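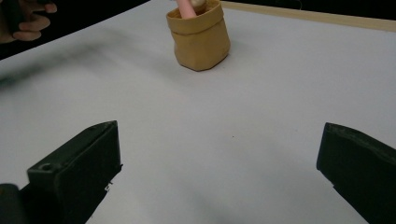

Dorrit Halvane
Household Admin Editor, Hidumley

How to Empty an Email Inbox You Have Been Ignoring for Years

My inbox reached 3,372 messages in February. I know the number because the mail app prints it in a small red circle, like a rash, and because I had been looking at that circle every morning and then checking the weather instead.

If your own circle has three digits or more, this guide is for you. It takes one long evening and then a few minutes a day. You need a computer with a proper keyboard. Doing this on a phone is possible in the way that mowing a lawn with scissors is possible.

I use a mail program called Urkel, so the button names are Urkel's. Yours will have the same buttons under slightly more cheerful names.

Before you start

Make sure you can get into the account. I mean with the password, typed by you, and the recovery phone number set to a phone you still own. Half the misery in other people's email stories begins with a locked account and a recovery code sent to a landline in a former apartment.

Then turn off the sound. New mail will keep arriving while you work, and each ping will feel personal.

Set a timer for 60 minutes. When it goes off, stand up and decide whether you want another round. Old mail has a way of turning into reading, and reading turns into it being midnight and you knowing a great deal about a cousin's kitchen remodel.

Step 1: Make one folder called Old

Create a folder. Name it Old. Resist the urge to name it Archive 1 (Main), and do not make any folders inside it. I once had a system with folders for Home, House, Household and Domestic, and I could not have told you under oath what went where.

Now sort your inbox by date and find the message from one month ago. Select everything older than that and move it to Old.

Your inbox is now nearly clean, and you have done nothing. Enjoy this. Plenty of people stop here and live full lives. Nothing has been deleted and search still works, so if you need the message with the water heater warranty, you will find it by typing "water heater" like everyone else.

The rest of the guide is for people who pay for storage, or who can't sleep knowing the folder is there.

Step 2: Sort by sender

Open Old and click the top of the Sender column. In Urkel you may have to go to View, then Columns, then tick Sender, which for some reason is off by default.

Sorting by date shows you your past. Sorting by sender shows you who has been doing this to you.

In my case, 2,873 of the messages were from businesses. One was a coffee seller named Wubshet, from whom I had bought a single bag of beans as a gift. Wubshet had written to me almost daily ever since, often to say that I was missed. I have relatives who can't manage that.

Step 3: Unsubscribe first, delete second

The order matters. If you delete first, the newest message is gone, and with it the easiest unsubscribe link. You will then sit and wait for the next one, and it will come while you are at the dentist.

For each sender you don't want:

Open the most recent message.
Scroll to the very bottom. The unsubscribe link is down there in tiny gray letters.
Click it and follow the page it opens.
If it asks why you are leaving, skip the question or choose any answer. Nothing rides on it.
Go back to Urkel, click the first message from that sender, hold Shift, click the last one, and press Delete.

Two warnings. Some pages offer to send you "fewer emails" and make that button large and green. The button you want is next to it, and pale. Others have a row of boxes to untick, each for a different kind of newsletter, with a Save button at the bottom of the page. Closing the tab without pressing Save undoes the whole performance.

Do not click unsubscribe in a message from a sender you have never dealt with, or one that looks wrong in some way: odd spelling, a strange address, a prize. Mark those as junk and move on. A click there mostly tells the sender that somebody is home.

Step 4: Keep the boring ones

After the shops are gone you'll be left with mail that looks dull and mostly isn't optional. Before you get carried away with the Delete key, pull these out and put them in a second folder. Call it Keep.

Anything from the tax office or whoever prepares your return
Receipts for things still under warranty
Leases, mortgage papers and insurance policies
Confirmation that you canceled something
Medical bills, and the messages saying the bill was paid
Account numbers for utilities

That fourth one deserves a word. When I gave up my membership at the Grendudgate swimming pool, the pool confirmed it by email, and then went on charging me through the spring. The confirmation was two lines long and had no greeting. It's the most valuable piece of writing I own.

For anything you would be upset to lose, save a copy outside your email too. Open the message, choose Print, and pick Save as PDF where the printer name usually goes. Put the file somewhere with a sensible title. "Document (4)" is not a sensible title, although I have a great many files that disagree.

Step 5: Deal with the people

What remains is mail from human beings, and this is the part I put off.

I had 151 of these. They ranged from a neighbor asking to borrow a ladder (the tree has since come down) to a long, kind letter from an old friend, which I had starred so that I would answer it properly. Starring a message is how I make sure it never gets a reply.

Go through them quickly and give each one of three fates.

Delete it if the moment has passed. The party happened. The ladder was found elsewhere.

Keep it if you'd like to read it again someday, and drop it in Keep without writing anything.

Answer it if a reply would still be welcome. For these, write short. "I'm sorry this took so long. I was glad to hear from you, and here is what we've been up to" is plenty. Do not explain the delay in detail. A paragraph about how busy you have been tells the other person where they came on the list.

I wrote nine replies that evening – the friend's came first – and went to bed before I could start rereading them.

Step 6: Empty the trash

Deleted messages sit in Trash and go on taking up space. In Urkel, right-click Trash and choose Empty. It will ask whether you are sure.

If you are not sure, leave it a week. Then you'll have forgotten what was in there, which is as close to sure as most of us get.

The storage meter may take a day to catch up, so don't panic if it still claims to be full.

Keeping it that way

I've tried several methods of staying on top of email, including one that required colored labels and a laminated card. The following is what survived.

Check mail at set times. I do it at 8 a.m. and again at 4 p.m., and in between the program is closed. Minimized doesn't count.

If a reply takes under two minutes, write it then. If it takes longer, write the task down wherever you keep your tasks, and move the message to Keep. An inbox makes a poor to-do list, partly because strangers can add to it.

When a shop asks for your email at the register, say no thank you. If you do want the receipt sent, use a second address that exists only for shopping. Setting one up is free, and you can let it fill to any depth you like.

Unsubscribe from one thing whenever you notice you have deleted it three times without opening it.

On the first of the month, move anything older than a month into Old. It takes less time than making toast.

My circle currently says 60. Most of it is a conversation about parking on our street, which I am told I may leave at any time, though the unsubscribe link has so far returned me to the top of the page.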